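# The shelf that has to be right before the robot is

The first thing you notice about the Merrick cell at Pradcombe is how much of the work happens at a desk. The real arm sits behind its guarding in the next bay, and on a Wednesday morning in March it hadn't moved since the night before. All the fuss was over its twin on the screen: same arm, same black gripper, and a cupboard that exists only as a file.

Pradcombe builds fetch-and-return cells for small stockrooms, the sort of place where a person now spends half the day walking to a shelf and back. The arm reaches in, picks up a box or a bottle, and brings it out to a tray. It sounds simple until you watch one try to do it under a shelf, with a side wall close by and a camera that can see only part of its own hand. I love this stuff, and I spent three hours there without once looking at my phone.

Before a new cell goes live, its reach gets rehearsed in simulation. The team here uses a package called Vuvell, which they speak of the way gardeners speak of a good spade. They load the storage unit, place the arm in front of it and run the approach again and again, shifting the start point a little each time. The set for this job has 239 runs. Every one begins with bare shelves, and that's deliberate. You want to know the arm can get in and out of the space before you put anything breakable there.

What the operators look at most is the view from the wrist. It's a strange way to see furniture! You lose all sense of how big the unit is and start caring about odd things, like where the back wall meets the floor of the compartment, or how much of the fingertip is showing. 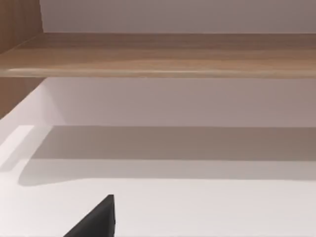 Shadows get a surprising amount of attention. A plain white compartment gives the vision software very little to hold on to, so the line along the back and the grey band under a shelf matter a good deal. If the light in the simulation is too flat, the band fades and the depth estimate starts to wander. If it's too harsh, the software can take the edge of a shadow for the edge of something solid, and the arm shies away from it like a horse. The lighting on this job has been through six versions. The fourth was lovely to look at and hopeless to work with.

Then there's the finger itself. Merrick grippers come with fairly blunt tips, and the model of the tip has to match the real one, wear included. One of the technicians showed me how she checks it. She takes the finger off the arm, lays it against a steel gauge, writes the length on a strip of masking tape and sticks the tape to the edge of her monitor. There were quite a few strips up there, some of them curling. The number goes into Vuvell, the wrist view is redrawn, and she compares the outline of the tip with one taken from the real camera. When the two agree she moves on. When they don't, she goes back for the gauge and usually a cup of tea.

The same care goes into the cupboard. Customers send measurements, and customers' measurements are optimistic. Shelves sag, side panels lean, and somebody always forgets the lip along the front. Pradcombe now asks for the clearance under each shelf at both ends as well as in the middle, and the smallest figure wins. For this unit that came to 133 millimetres, tight enough for the wrist to have to tilt on the way in and straighten once it's past the edge.

That tilt was the job of the day. The arm was tipping too late on a handful of the runs, and the fix was a matter of nudging one waypoint back towards the opening, running the lot again, and going through the failures by eye. I'd expected a grand piece of software to do the looking. It does sort the runs, worst first, but the judging is done by two people leaning in at a screen and saying "no, no, there, see it?"

Once a set comes back clean, the path goes over to the real arm at a quarter speed, with a hand on the stop button. The Brumov controller logs the current in each joint, and any spike sends the whole thing back to the desk. After handover the checks carry on: tip length every month, camera mount every month, and a fresh short set whenever a customer moves a shelf. They do move shelves, constantly, and they rarely ring first.

By late afternoon the waypoint had been moved twice and the list of failures was down to three, all starting from the same awkward corner on the left. The guarding in the next bay was still shut. They thought they might try it for real after the weekend, if the left side behaved.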